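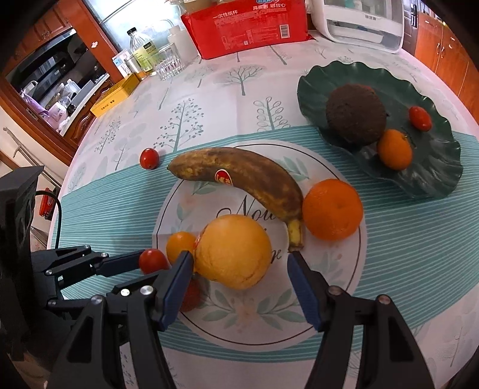 ## Re: Finger pads and camera placement, hand-held grippers

List,

Replying to the earlier message on pad material and lens choice. It is quoted in part below, with my answers under each section.

> We are choosing between the Titon and the Lomix hand-held grippers for tabletop work with produce and small household goods. The Titon has the stiffer linkage. The Lomix opens wider. Has anyone run both on the same set of objects, and did the pad material make more difference than the linkage?

Yes to the first. We ran 500 grasps per tool in March 2020, on fruit and tomatoes at a kitchen table, with the same operator for both. Both tools had the standard pads for the first half and the softer Palleo pads for the second half.

The pads mattered more. On the large round fruit, the standard pads slipped during the lift often enough that the operator started squeezing harder to compensate, and that shows up in the width trace as a second closing motion after contact. With the Palleo pads the second closing motion mostly went away on both tools. On cherry tomatoes the difference between pads was small. The problem there is getting the fingertips low enough on either side without pushing the tomato along the cloth, and softer pads do nothing for that.

The linkage difference showed up in one case: a banana gripped near the stem end. The load sits well away from the fingers and the object rotates in the grasp. The Lomix allowed more of this rotation than the Titon. I would not choose a tool on that basis alone unless you handle a lot of long objects.

> What opening do you need in practice? The spec sheets give 115 mm for the wide version and we don't know if that is usable width or tip-to-tip.

Tip-to-tip, with no pads fitted. Subtract 3 mm for each Palleo pad. What is left is enough for a big citrus fruit, but the approach has to be well centered. If one finger touches early, the fruit rolls against its neighbor and you have to start the approach again.

> We are also undecided on the lens. The wide one covers the whole table but the corners are bad.

Keep the wide one. The corners go dark and straight table edges come out curved, and neither has caused us trouble after calibration. What you gain is that both fingers and the objects next to the target stay in view through the approach. We tried a narrower lens for 45 grasps and went back. The fingers were still visible, but the operator's replay was much harder to follow when the target sat in a cluster.

Two notes on setup:

- Check the pivot pins before every session. Play at the pins looks like noise in the width trace, and we lost most of an afternoon to it on the Titon.
- If you record with two tools at once, fix the cable on the second one to the housing with enough slack for a full wrist turn. A tight cable pulls the tool off line near the end of its reach.

> Does the controller handle both tools on one clock?

The Lozano controller does, on firmware from this year. Older firmware stamps each stream on arrival, and the offset between the two drifts over a long session. Update before you collect anything you intend to keep.

I have not tested either tool on wet produce. If someone has numbers for the Palleo pads on washed fruit — slip rate in particular — I would like to see them on the list.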